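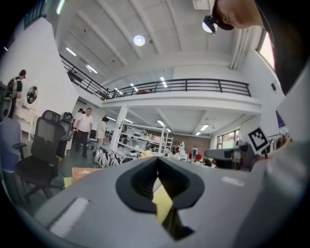

Figure 4. High white ceiling at the Agyeman site, looking up.

3.2 Ceilings and speech noise

The rooms in this study differ in age, floor covering and use, but the feature that best separates them is the ceiling. At Clinar and Morkow the ceilings are low and were lined with soft tile when the buildings were converted to offices. At Agyeman and Amgate they are high and painted white (Figure 4 shows Agyeman). Both types were in daily use during the study period, and no changes were made to any of the rooms before or during the measurements.

High ceilings are often chosen for daylight. A white surface well above the windows sends light deeper into a room, and workers at both high-ceiling sites told us that they kept the lamps off for much of the morning. The same surface can also return sound. In a large room with few soft furnishings, a spoken sentence reaches a listener directly and then again after it has met the ceiling and walls. The later arrivals blur the ends of words. Listeners can often make up for this at close range, but the effort grows with distance and with the number of other people talking.

We took readings at 4 positions in each room. One position was beside the main door, one was at the center, and the other two were in opposite corners. At each position we recorded the decay of a short test sound in the octave band centered on 1,000 Hz, which carries much of the information in speech. Each reading was repeated until 20 clean recordings had been collected. Recordings that included a slammed door, a phone or passing traffic were thrown out and taken again. The rooms were empty of staff for this part of the work, apart from the person running the equipment.

The second part of the work was done with people present. Staff at each site filled in a short form at the end of the working day. The form asked how often they had needed to ask a coworker to repeat something, how tired their voice felt, and whether they had moved to another spot in order to talk. Answers were given on a scale from 0 to 100, with higher scores meaning more difficulty. The wording follows an earlier form by Carmela Fontana, with two items dropped that dealt with telephone calls.

Decay times were longer at Agyeman and Amgate than at the two tiled sites, at every position. The difference was smallest beside the door, where coats and storage shelves took up part of the wall in all of the buildings. Corner positions gave the longest decay and the widest spread between recordings.

The forms gave a less even picture. Scores for repeated speech followed the decay times closely, and Agyeman had the highest. Scores for voice fatigue did not. Morkow, with its low tiled ceiling, scored nearly as high as Amgate on this item. Comments written on the Morkow forms point to a ventilation unit that runs through the afternoon, and staff there described raising their voices over it. We did not measure steady background noise in this round, so we cannot separate its effect from that of the ceiling.

Few people at any site reported moving in order to talk. Several at Agyeman wrote that they saved longer conversations for the hallway, which the item as worded may not have captured. The item was rewritten before the March round, and the results of that round are given in Section 3.3.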